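Section 4: Folding Table, Towels and Flat Linen

This section covers setting up the large table in the Clirnham linen room and folding towels on it by hand. Read Section 3 (Sorting) first. Pressed sheets and anything that goes through the Alldale ironer are covered in Section 5.

4.1 Before you start

You need a clear stretch of tabletop at least as long as the largest towel when it is laid out flat. Small supplies can stay along the far edge of the table. Leave the near side open, as that is where you will stand and where the towel will hang over while you work.

1. Wipe the tabletop with a damp cloth, then with a dry one. Do not use spray polish. Polish leaves a film that transfers to the towels.
2. Let the surface dry fully.
3. Switch on the overhead lights. Stains and pulled threads are hard to find by daylight alone.
4. Wash and dry your hands. Take off rings or bracelets that could catch on the loops.
5. Put the rejects basket on the floor at one end of the table, against the side panel.

Caution: Cables on the floor are a trip hazard. Check the floor on all sides of the table before you carry a stack away from it. If a cable has to cross a walkway, cover it or move it before work begins.

4.2 Table height and position

The Dadis table is supplied with leveling feet. Turn a foot clockwise to raise that corner and counterclockwise to lower it. Check the level in both directions after each adjustment. Once the table is level, tighten the lock nut on each foot by hand, then a quarter turn more with the wrench.

Do not drag the table. Two people should lift it, one at each end, after everything has been taken off the top.

The surface is rated for 300 pounds, spread evenly. Do not sit or stand on it, and do not use it as a step to reach the upper shelves.

4.3 Checking the towel

1. Take one towel from the cart. Check that the cart label matches the line on your sheet.
2. Feel the thickest part, normally the hem. If it is at all damp, return the whole load to the dryer for 8 minutes.
3. Shake the towel out once, away from the table.
4. Lay it on the tabletop with the care label facing down.
5. Look over the face, turn the towel, and look over the back.
6. Put a towel with a stain, a hole or an open hem in the rejects basket. Do not try to trim pulled loops at the table. Mending has its own scissors and its own light.

Note: New towels shed for the first few washes. Lint on the table is normal during this time. Wipe it away between stacks.
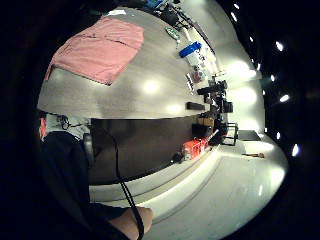

Flattening comes before folding, and most uneven stacks go back to a towel that was folded while it still had ripples in it. Start from the center and push outward with the flat of both hands, toward each corner in turn. A towel that has been stored folded will often keep a faint line across it, as the pink one does, and this old crease can be used as a guide if it falls where you want it. If it falls somewhere else, smooth it out as well as you can and ignore it. Pull the lower edge up if it has slipped over the side of the table – the weight of even a short overhang will draw the towel out of square.

4.4 Folding a bath towel

1. Place the towel with one long side toward you.
2. Bring the left short edge over to meet the right short edge. Match the corners first, then the hem between them.
3. Smooth from the fold toward the open edges.
4. Fold the side nearest you one third of the way up.
5. Fold the far side down over it so that the edges line up with the first fold.
6. Fold the strip in half, bringing the open end to the folded end.
7. Turn the towel so the single rounded fold faces out.

If the finished towel is thicker at one end, open it back to step 4 and repeat from there. Pressing down on it will not correct the shape.

4.5 Hand towels and washcloths

Fold hand towels in half across the width, then in thirds, then in half again. Leave out the last fold if the towel is going on a rail.

Washcloths are folded in quarters. Stack them with the folded corner always in the same position. A mixed stack leans and will not sit straight on the shelf.

4.6 Stacking and shelving

Build stacks on the tabletop, not on top of supply containers or lids. Keep colors apart. If a load contains a single towel of another color, set it to one side and place it with its own set at the end of the shift.

1. Check that all rounded folds face the same way.
2. Square the stack with your palms.
3. Lift from underneath with both hands.
4. Place the new stack behind or under the stock already on the shelf so that older towels are used first.

The Egilsson shelving has 74 marked positions. Write the position number on the stock sheet when you put a stack away. If a position is full, use the next open one in the same bay and record that number instead.

4.7 Problems and remedies

Towel feels stiff: too much detergent, or drying time too long. Rinse again without detergent and shorten the dryer cycle.

Corners will not meet: the towel has shrunk unevenly or the hem has twisted. Fold to the hem, let the corners fall where they will, and put the towel at the bottom of the stack. If the difference is more than the width of your hand, reject it.

Towel slides on the table: the surface has polish or softener on it. Wash the tabletop with warm water and a little dish soap, rinse and dry.

4.8 Care of the table

Wipe the top at the end of each shift. Once a week, move the supplies off the far edge and clean behind and under them, then put them back in the same order. Check the lock nuts on the feet after every 1,000 towels, using the running total on the stock sheet.

Report chips, scratches with a raised edge or a loose side panel to Skarphéðinn Hviid in the linen office. Cover the damaged spot with a clean sheet until it has been repaired, and fold at the other end of the table.

Section revised October 2019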